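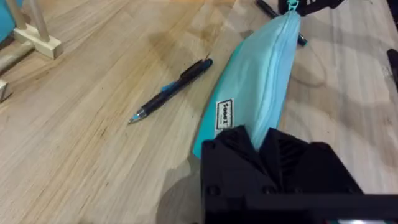 The Pernport Public Library will change its loan rules for all branches. The changes were approved in January and are explained in the posts that follow. Please read the full thread before calling the service desk.

1/ Loan periods. Books, audiobooks and magazines may now be kept for 31 days. The former period was three weeks. Items already on loan will keep the due date printed on the receipt.

2/ Renewals. Most items will renew on their own, up to two times, unless another cardholder has placed a hold. A notice will be sent by email or text message two days before the due date. Cardholders who receive notices by mail will continue to do so.

3/ Late fees. Daily late fees end on 14 May 2024 for all books, including those borrowed by adults. Fees for children's books ended earlier. Past late fees have been cleared from 3506 accounts, and no form is needed.

4/ Lost items. The cost of a lost or damaged item will still be charged to the account. If a lost book is found and returned in good condition within six months, the charge will be removed. The library does not accept replacement copies bought elsewhere.
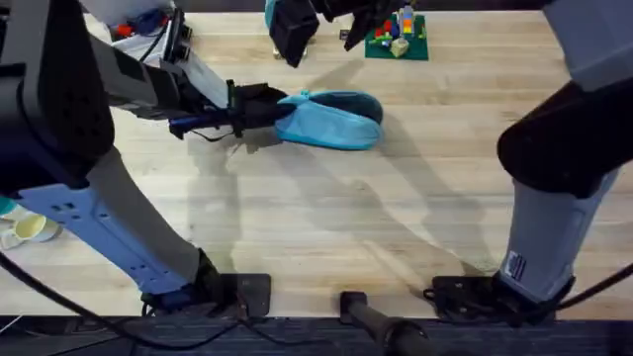 5/ Holds. Each cardholder may have up to 15 holds at one time. Held items will stay on the pickup shelf for seven days, after which they go to the next person in line. Holds may be paused during travel — use the "Suspend" button on your account page.

6/ Plelley Branch. The book drop on the north side of the Plelley Branch will be closed while the sidewalk is repaired. Please use the drop beside the main entrance. Returns made after closing will be checked in the next morning and dated to the day before.

7/ Grokness Branch. The reading room at Grokness has reopened with 408 feet of new shelving. Local history and maps have moved there from the basement. Large maps may be viewed by appointment and may not be borrowed.

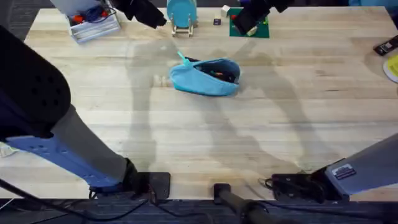 8/ Care of materials. Borrowers are asked to keep books away from food, drinks and direct sun. Paper dries and yellows in strong light, and glue in older bindings may fail. When reading at home, choose a clear, level surface. A pale wood table with long board seams, such as a butcher-block top, is quite suitable, but wipe it first, as crumbs and grit can collect along the joins. Please do not repair torn pages with household tape. Bring the book to any desk and staff will see to it.

9/ Interlibrary loan. Requests for items from other systems will continue under the present rules. The lending library sets the due date, and automatic renewal does not apply. Nearly 255 requests are now open, and patrons should allow three weeks for delivery.

10/ Cards. Library cards remain free to all who live, work or attend school in Pernport or the Anozie district. Proof of address is required — a utility bill, lease or school letter will be accepted. Cards are valid for three years.

11/ The full text of the loan policy is available at every service desk and on the library website under "Borrowing." Printed copies in large type may be requested at the Plelley and Grokness branches.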